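Home | Kitchen | Laundry | Workshop | Ask a Question

Filed under: Tools & Upkeep, Chores by Machine

Can a Machine Do It Yet? Chores, Grippers, and What to Do Until Then

By Shalini Yadav

38 shares | 14 comments

Every November the mail to this page changes. People are thinking about gifts and about guests, and they want to know if there is a machine that will do the dishes, fold the towels or sort the screws in the garage. I keep house in Uvthorpe and spend part of each week in the Melnychuk shop, where we repair hand tools and small appliances, so I get to see the question from both sides. What follows is chore by chore, with the tips I would give for doing each job by hand in the meantime. Many of the same tips make the job easier for a machine too.

Floors

Yes, mostly. A robot vacuum does a fair job on open floor and a poor job on everything else. It will not lift a sock, and it will wind a phone cord around its brush if you let it.

Pick up cords and anything with fringe before it runs. Put chair legs on top of the table if the chairs are light enough. Cut the hair off the brush roll with a seam ripper, going along the groove if the roll has one. Wipe the sensors with a dry cloth. If the machine keeps missing one corner, sweep the corner toward the middle of the room with a broom and let it pick up the line.

Robot mops are all right for a floor that is already fairly clean. Dried jam needs a wet rag left on it for 5 minutes, then a plastic scraper.

Dishes

The dishwasher has been doing this one for a long time. The part still left to us is loading and unloading, and I would not wait for that to change. A plate is heavy at the rim when you hold it at one side, a wet glass slides, and a fork lying flat in the bottom of a sink is hard to get under.

Scrape, don't rinse, unless the food is egg or rice. Load the back of the bottom rack first. Mix spoons and forks in the basket so they don't nest. Unload the bottom rack before the top, or the water sitting in the cup bottoms will end up on your dry plates.

Laundry

Washing and drying, yes. Folding, no, not at a price or a speed that makes sense in a house. Cloth has no fixed shape. A shirt dropped on the bed ten times lands ten different ways, and a machine has to find the collar each time.

For folding by hand, take things out warm and lay them flat over the back of a chair as they come, all facing the same way. Do all the towels, then all the shirts. Fold fitted sheets in half with the corners tucked into each other, then stop caring and roll them. My aunt ironed hers, and I have never seen the use of it.

Matching socks is a sorting job and could be done by a machine well before folding can. It is also the job I mind least. Buy seven pairs the same and throw out the strays.

Picking up and putting away

This is where most of the work in a house really is, and it comes down to the hand. The simple kind of hand has two fingers that open and close. It can be mounted on an arm, or a person can hold it and do the chore with it. I have tried tongs, reachers and two-finger grippers on the same tray of household odds and ends, and the results are closer than you would think. A block, a bottle cap standing on its edge, a roll of tape: easy. A coin flat on a counter, a sheet of paper, a cooked noodle: hard for all of them.

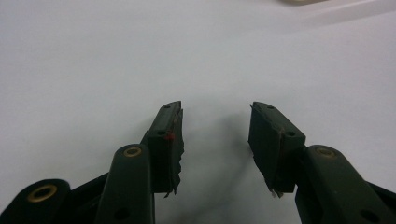

The pads matter more than anything else on a two-finger tool. The fingers can be stiff and perfectly lined up, and it will still drop a smooth jar if the faces that touch the jar are in bad condition. Rubber hardens and tape lifts at the edges. Once an edge has started to fray, bits of it get between the pad and the thing you are picking up, and the grip is only as good as those bits.

The care is the same for a gripper, a reacher from the drugstore or a pair of padded pliers:

Wipe the pads with a damp cloth after anything floury, oily or dusty. Let them dry before you use the tool again.

Trim loose shreds with small scissors. Do not pull them, or you will take good pad along with the bad.

When the pad is ragged along its length, replace it. Peel it off, clean the bare face with rubbing alcohol, and press the new one down from the middle outward. Change both sides at once so the two faces match in thickness.

Round the corners of the new pad before sticking it on. A square corner is the first place to lift.

Close the jaws on a strip of paper and pull gently. It should drag evenly. If it slides out at one end, the pad there is low or the jaw is out of line.

Look at the pivots while you have the tool on the bench. Metal bushings in a plastic arm usually want a wipe and nothing more. Oil creeps, and it creeps to the pads. If a joint has gone stiff, clean the lint out of it first and then see.

Wiping counters

Partly. An arm can push a cloth across a flat, bare counter. The trouble is that a counter in use is never bare, and clearing it is most of the job. A machine also has no good way of telling a water ring from a scratch, and will go on wiping at the scratch.

By hand, clear one end, wipe it, move everything onto the clean end, and wipe the other. Use two cloths, one damp and one dry. On white surfaces look along the top from low down with the light across it, and you will see the film you missed. Shadows show up on white too, and I have scrubbed at one.

Cooking

Stirring, yes. There are pots with a paddle in the lid and they work well for polenta and jam. Chopping, only in the sense that a food processor chops. Peeling an odd-shaped potato is still ours.

If you use a stirring pot, scrape the bottom yourself once partway through. Keep the lid gasket out of the dishwasher. Never trust the timer on a first batch.

On the shop floor

Shops are ahead of houses here and the reason is dull: in a shop the same part comes to the same spot, the same way up. Nathalie Kennedy runs the packing bench at Kinau and has had one arm there for five years. It puts brackets in trays. I asked her what it still can't do and she said, "Anything that came in a bag." Loose parts in a bag are tangled, and someone has to tip them out and spread them before the arm is any use.

She had some advice that applies just as well in a home garage.

Use shallow trays. Parts in a deep bin lie on top of one another and both hands and machines grab two at once.

Keep the bench top plain and one color. Small parts are easier to find on a pale, even surface, and a dark mat is better for shiny ones.

Leave finger room. A part pushed up against the side of a tray can't be gripped from both sides. Her trays have a gap at the edges for this, and I have started doing it with my drill bits.

Hang up what has a handle. Lay flat what doesn't.

Put a stop strip along the back of the bench so round things don't roll off behind it.

Sweeping up, she told me, is still done with a broom at the end of the shift. The arm is brushed off with a paint brush, and its pads are checked when the trays are changed over.

Windows, bathrooms and beds

Windows: there are crawlers that cling to the glass and they manage big panes. Small panes are quicker with a squeegee. Wipe the blade between strokes.

Bathrooms: no. Too many curves, too many bottles. Spray, wait, then wipe from the top down. An old toothbrush for the hinges of the seat.

Beds: no. Pull the sheet tight at the foot first, and shake the quilt from the end of the bed so it only has to be straightened once.

Should you buy anything this year?

A robot vacuum if you have open floors. A reacher with replaceable pads if bending is hard for you, which is the one tool on this page I would give to nearly anyone. For the rest, a better-laid-out cupboard will save you more time than a machine will. I have a reader's letter from Flendska asking about a towel folder, and my answer was to put up a second shelf and roll the towels.

Spare pads can be cut from a bicycle inner tube. Wash off the powder first, cut with a sharp knife against a metal rule, and use contact cement if the jaw will get wet. Let it cure overnight with the jaws open and something light strapped over each pad. If you close them on each other to press the pads down, any cement that squeezes out will glue the tool shut, and you'll be there with a razor blade for the afternoon.

Next: Stiff Drawers and Sticking Doors

Comments (14) | Share | Print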